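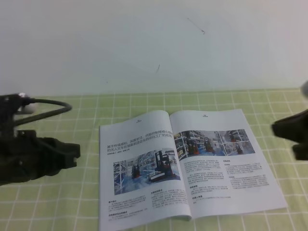
Catrin Rosser gets more excited about paper than anyone I've met in robotics. She runs the household chores program at Tevelska, and when I visited the Plindport lab she wanted to talk about mail, manuals and magazines before anything else. "Everybody asks about dishes," she says. "Ask me about turning a page!" The practice table has a green gridded cloth, two black grippers and an open magazine with forklifts in its photos, and she could happily spend a whole afternoon there.

Glossy paper, she explains, is a wonderful problem. It slides, it bends, and two sheets love to pass themselves off as one. "You and I feel it with a fingertip. A gripper has to work it out some other way."

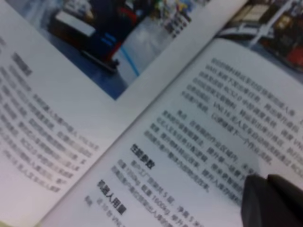

Her team has been at it since February, and the log now holds 1125 tries at picking up, turning or closing something made of paper. She won't boil that down to a success rate yet — too many kinds of paper are mixed together. What she will say is that closing a magazine is easier than opening one, and that thin flyers are the worst of the lot. "A flyer lies flat and gives you nothing to grab," she says. "I love them. They keep us humble."

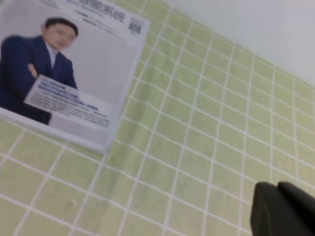
## So, can it tidy my living room?

"Not by itself, no," Rosser says, laughing. "One table, with a person nearby? We're getting there, and it's a thrill to watch."

Shops may come first. Noltard, a small chain with 11 stores, has asked whether a two-armed machine could straighten its magazine racks overnight. Rosser likes the idea because a store puts the same things back in the same places, while a kitchen table is different every morning. 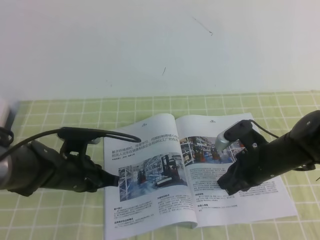

She's just as keen on the slow parts. Getting two arms to share one magazine without bumping each other took her group nine weeks, and she tells the story like a vacation. Next up is the Alemayehu project, which adds envelopes and folded towels. "Towels are only big, floppy pages," she says, already reaching for one to show me.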